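Small Shop & Office Automation Forum > Buying and Budgeting
Thread: Planning money for a floor pickup robot (paper, pens, desk junk)

tilecrawler
Posted October 20, 2019

Hi all! I finally got a yes on putting a pickup robot into next year's budget and I am way too excited about it. We run a tutoring center with hard floors all through, and by closing time the classrooms are covered in scrap paper, pens, markers, you name it. A regular robot vacuum chokes on this stuff. What I want is a mobile base with an arm that can pick things off the floor, put paper in a trash bag and set the pens aside so we can use them again.

So far I've looked at the Jostasus base with their small arm, and the Werard all-in-one. Trutix has a gripper that fits either one (soft fingertips, looks great on thin things). Before I get real quotes, what did you all forget to budget for the first time around?

benchdog_17
Oh, this is a fun one! Spare fingertips. We go through a set a month on our sorting bench and I had put down zero for them. Also a second battery. The robot is only as useful as the hours it can run, and ours spent its first month mostly on the charger.

Put a line in for your own time too. I spent 30 hours on setup before it picked up anything I cared about, and I loved every minute, but somebody has to be paid for those.

marrowfat
I'll be the grump. Why an arm at all? Get a wide push broom and a dustpan, then have a person pull the pens out. You could buy 300 brooms for what that gripper costs.

tilecrawler
Ha, fair, and we do own brooms. The pens are what kills it for me. They get swept up with the paper and go in the trash, and then I'm buying markers again. I also have four rooms and one person closing.

marrowfat
Then buy cheaper markers :)

ottoloop
I'm with tilecrawler on this. Sorting off the floor is a good job for an arm as long as you're okay with it being slow. Which brings me to my one piece of advice: do a pick count before you talk to any vendor. Pick your worst room, dump out what's normally there, and clean it by hand, one piece at a time. Write down how many picks and how many minutes. That number decides which machine you need, and whether you need one at all.

We did this before choosing between Werard and Caputo and it changed our whole plan. Our floor took 167 picks. The Caputo was the cheaper machine by a good bit, but it would have been running past midnight.

benchdog_17
Seconding the pick count! And take a photo while you do it. When you send a quote request, vendors will ask what's on the floor, and "paper" can mean flat sheets or tiny wads. Those are very different jobs for a gripper.

tilecrawler
Love this. Going to do it tonight.

tilecrawler
OK, did a small practice round on the tile before trying a whole room. Picking by hand, paper to the bag, pens kept out. I have opinions now!

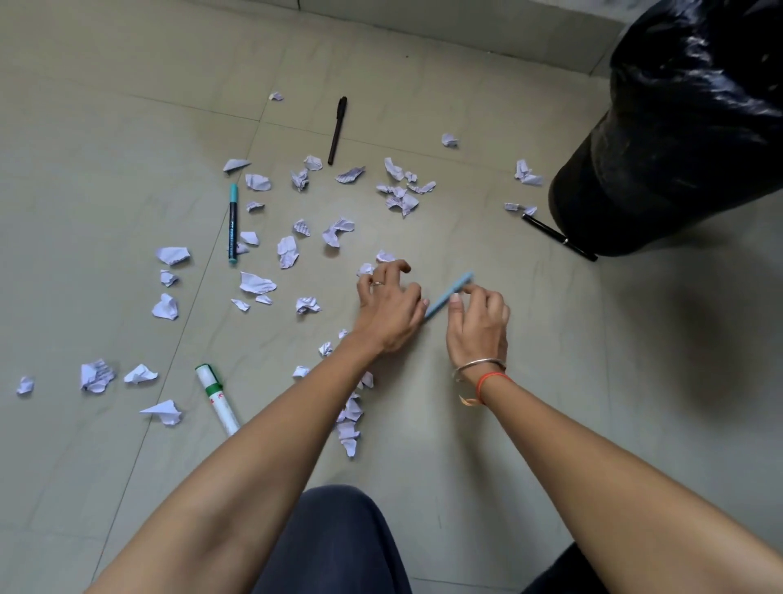 Practice round: crumpled paper, pens and markers, bag at the back.

The crumpled wads are easy to grab. Flat pieces are the hard part, I kept going after them with a fingernail. Pens are simple to pick up but I had no good place to put them, so the plan needs a tray, and the tray needs to ride on the base.

ottoloop
Great test. Look at the pen right up against the bag, too. Ask how close the arm can work to something soft and shiny like that. I'd budget for a rigid bin with an open top and put the bag inside it.

And white paper on pale tile is worth asking about. Our camera did fine with wads and missed flat scraps until we added a light down low on the base. Cheap fix, but it wasn't in the quote.

marrowfat
OK, I'll admit that's more mixed up than I pictured. I still say broom first, then let the robot sort the pile in one spot. You'd skip the mobile base and just buy an arm on a table.

benchdog_17
Hmm, that's a decent idea for one room. With four rooms you're carrying piles around. But tilecrawler, get a price on it anyway! A fixed arm would free up money for the good gripper, and you could add the Jostasus base the year after.

tilecrawler
I hadn't thought about splitting it over two years. That could work really well with how our budget goes. My list now: arm, Trutix gripper, spare fingertips, second battery (if mobile), low light, rigid bin, pen tray, setup hours. I'll ask for both versions, fixed and mobile, and see if anyone will do a paid trial in March when we're busiest.

ottoloop
Ask if the trial fee comes off the purchase price. Ours did, but only after I brought it up.

marrowfat
Post the quotes when you get them. I want to see what the table version comes to.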